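How to budget for a small kitchen robot trial

Written by Leandro Barrios, 16 July 2020

Start with the job and leave the arm until later. Most of the overspending we see at Paredes comes from people who choose an arm first and then go looking for work it can do. Write down one task in a single sentence, such as "move plates from the worktop to the sink and clear the food off them". If you need two sentences, you have two tasks, and each one needs its own budget line.

Step 1. Measure the space

Take the depth of the worktop, the height of the tap and the distance from the sink to the nearest wall. A tall tap matters more than people expect. An arm that comes in from above has to get round it every time, and a longer reach costs more. Note any window sill or shelf behind the sink as well.

Step 2. List the things to be handled

Go through a normal day and write down everything that ends up in or beside the sink. Include the awkward items, such as cloths, brushes and leftover food. Plates with a raised rim are fairly easy to grip. A plate lying flat on a worktop is harder, and may call for different fingers. Ask the supplier for a price with and without spare fingers.

Step 3. Simulate before you buy

Set aside money for this and spend it first. On our last job, for the canteen at Atley, we paid £1,111 for simulation work and it changed the order. We had been ready to buy the larger of two arms from Ekent. The smaller one reached everything on the list once we moved its base to the other side of the sink.

Keep the simulated kitchen plain. You need the right sizes, the right sink and a fair mix of objects. You don't need a view out of the window. Do use a marker for the gripper position that shows up well, so that anyone looking at the pictures can tell where it is.

Step 4. Fill in the budget sheet

Use these headings:

Arm and controller
Gripper and spare fingers
Mounting and base
Simulation
Cameras and lights
Guarding and safety check
Training for staff
Spares for the first year

Get a written quote for each heading. Mounting is the one most often left blank. Ours came to £809, and a set of spare fingers was another £228. Neither was in the first quote we were given.

Step 5. Plan the dates

Allow four weeks between the end of simulation and placing the order. Lertchai Noiphan, who does our purchasing, uses that time to go back to suppliers with the final list of objects. Stirnora dropped one item from their quote at this stage after seeing that we had no use for it.

Step 6. Decide what would make you stop

Agree a figure with whoever holds the budget and put it at the top of the sheet. If the quotes go over it, cut the list of objects before you cut the safety check.
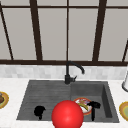
Once the order is placed, keep the budget sheet open. Enter each invoice against its heading as it comes in, and keep the old quotes with it for the next time you buy.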